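In Praise of the Blue Plastic Part

I have strong feelings about the inside of a desktop computer, and I have been told to keep them to myself at lunch. So they go here.

My position is that the best-designed object in any office is the drive caddy. I mean the bright plastic cradle that holds a hard drive inside an ordinary tower, the kind of machine that sits under a desk for years collecting lint and coffee. People admire their phones. They admire chairs that cost more than my first car. The caddy gets two squeezes and a tug, and goes back in the dark.

I came to this opinion late. For my first 12 years in the trade I believed in screws. My old boss at Vimmont kept them in a muffin tin, sorted by thread, and every drive we fitted took four of them, at least one of which would fall behind the board and lie there until you picked the case up and shook it like a piggy bank. We called this craftsmanship. I once spent 60 minutes on a drive swap that should have taken 2, and billed for it with a clear conscience.

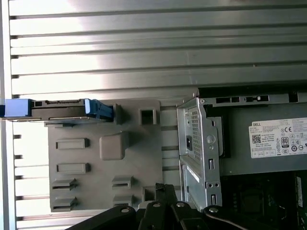 Drive in its carrier, blue tabs at either end, above the gray tray.

Color is half the argument. A part you are supposed to touch should look different from a part you aren't. That sounds like something you'd teach a child with a stove, and yet I have worked on machines from respectable firms where the release catch was black, on a black bracket, in a black corner. You find it with your fingertips, like a light switch in a motel. Somebody picked that black. There was probably a meeting.

Blue says: start with me. You don't need a manual or a flashlight between your teeth. Cheng-en Hsieh, who sits across the bench from me and disagrees with most of what I say before I finish saying it, thinks the color is a crutch and that a competent person can find a latch without being waved at. Cheng-en is a competent person. I would like to see him do it at the end of a shift, with a stranger's family photos on the drive and the stranger standing behind him.

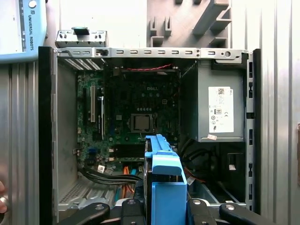

The other half is what happens to everything else in the case while you work. With screws, one job becomes several. You move a cable to get at a screw, the cable pulls on something it shouldn't, and now you are repairing the repair. A drive in a decent caddy comes out with its own little frame around it, and you have something to hold that isn't a circuit board. I have seen grown adults pick up a bare drive like a slice of pizza, thumb right on the electronics. Give them a handle and they behave.

I'll grant the objections, or the two I consider respectable. Plastic gets brittle. I have a drawer of snapped tabs from an old batch of Estex towers, and I keep it the way some people keep parking tickets. And caddies don't travel. The one from this model won't fit that model, so when a machine is scrapped its caddy goes with it, or lives on a shelf in the hope of meeting a relative. We have 7 from a make I can't identify. I'm not throwing them out — you never know.

But look at what people do with the parts when they have somewhere sensible to put them. Half the trouble in any workshop is the moment between taking a thing out and putting it back, when it gets set down on the nearest flat surface, under a sandwich. A holder at hand, with a slot made for the purpose, ends that moment early. I used to sneer at this sort of thing as furniture for the fussy. I have since lost a drive for an entire afternoon and found it in my coat. 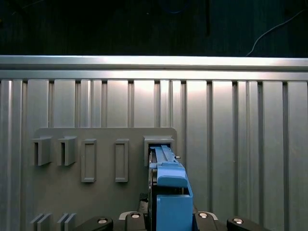 What I Would Like From the Manufacturers

Very little. Make the part you pull a color, any color. Make the tab wide enough for a thumb that has done some living. Put the connector where a person can see it while lining the drive up. I don't enjoy steering by crunch.

And please stop making it thinner. The Trurkow small-form machines have a drive bracket like a credit card, and it flexes, and each time it flexes I age a little. Nobody bought a tower to save a quarter of an inch in a place only I will ever visit.
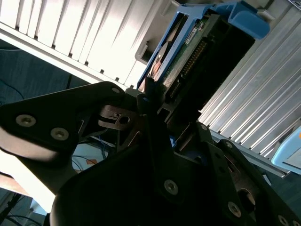

Lau Bench Repair Club — Opinion Page

Members who still prefer screws are welcome to write in. The muffin tin is on the top shelf, and I believe the lid is missing.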